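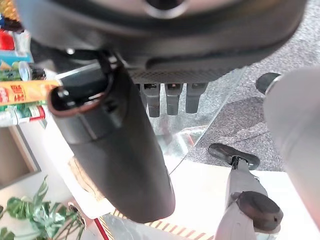
How often does a glass table need doing? Every evening in our house, and again in the morning if there's been toast.

I bought ours from Femwood in October for 40 quid and have been chasing smears ever since (I love it, I really do!). The tray comes off first or I just go round it and leave a ring. Then a dry cloth, small circles, right out to the curved edge. Spray makes it worse, I've tried three.

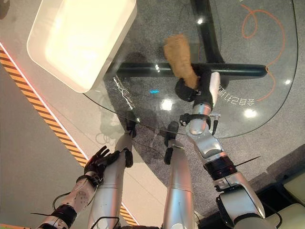

My sister reckons I should give up on cloths and use old newspaper with a splash of vinegar, which is how she does all her windows. Maybe! The ink puts me off a bit, what with the speckled grey carpet underneath. I'll have a go on the hall mirror first and see how black my hands get.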